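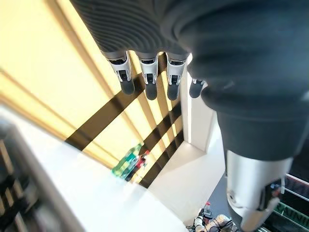 2024-06-02

Hand cell, rules review. Present: me (Kibet), Hanne Blöndal, Faraji Kariuki. Kanini Masanja joined for the second half.

Went through the Makhubela rule sheet line by line, because it has picked up so many additions that people have stopped reading it. It was two pages in September and it is now five. Aim was to get it back to two.

Agreed and kept as is:

Speed limit with a person inside the tape is 300 mm/s at the fingertip. Faraji pointed out that the old sheet says "at the wrist", and the fingertip can move a good deal faster than the wrist when the hand is swinging. Changed the wording. The controller still limits at the wrist, so the number in the config has to be worked out again for the longest finger pose. Faraji has this.

Stop button within arm's reach of whoever is running the session. If you hand over to someone, hand over the pendant too and say so out loud.

No reaching under the palm while the drives are live, including to set a bottle upright. Hanne asked if hold mode counts as live. It does. Written in.

Changed:

Fingertip checks. The sheet said "regularly", and everyone had a different idea of what that meant. It is now before the first run and again every 79 grasps, which is the batch size in the Starer script, so the script can pause by itself and ask. Check the rubber for splits along the ridges, check that the pad is seated against the joint housing, and push each tip sideways by hand with drives off. Any play you can feel, the finger is out until it has been looked at. Write down which finger. We number from the thumb side.

Lighting. Sun on the white surface and the yellow wall gives us hard shadow stripes, and the bottle detector does not like them. In log 376 it put a grasp target on the edge of a shadow. The arm stopped where it should have, well clear of the surface, but the operator had already accepted the target. Rule is now: if a stripe crosses the work area, the operator confirms every target by eye on the wrist view, one at a time, and batch accept is off. Hanne wanted blinds down for all runs. I would like to keep some runs in sunlight, as the Reltia people will have windows too. Left it at that — blinds down for acceptance tests, free choice otherwise.

Test objects. Plastic bottles only until the force limit is signed off. Caps on. No glass in the cell, and that includes your drink.

Removed:

The paragraph about gloves. It came over from the Clenard arm and made no sense next to finger joints that can pinch.

The separate sign-in sheet. The session log already has the name.

Still open:

Force limit. We have 19 N per finger from the bench, measured with the tip straight. Kanini doesn't trust it for a curled finger and neither do I. She will measure again at three curl angles and we hold the current limit until then.

Who can clear a fault. Kimutai Swai wants this to be two named people. I think anyone trained should be able to clear a soft fault, provided they write the code down before pressing reset. We lost the code twice last month. Will talk to him.

Cable clips at the wrist. Need a line in the pre-run check for these, one sentence at most. Hanne to write.

New sheet goes on the cell door once Faraji has the speed number. Old copies come down the same day. There is one inside the tool cabinet that always gets missed.

Recent entries
Starer script: pause and resume
Log 376, detector notes
Bench force readings, straight finger
Floor tape moved at Makhubela cell
Clenard arm handover list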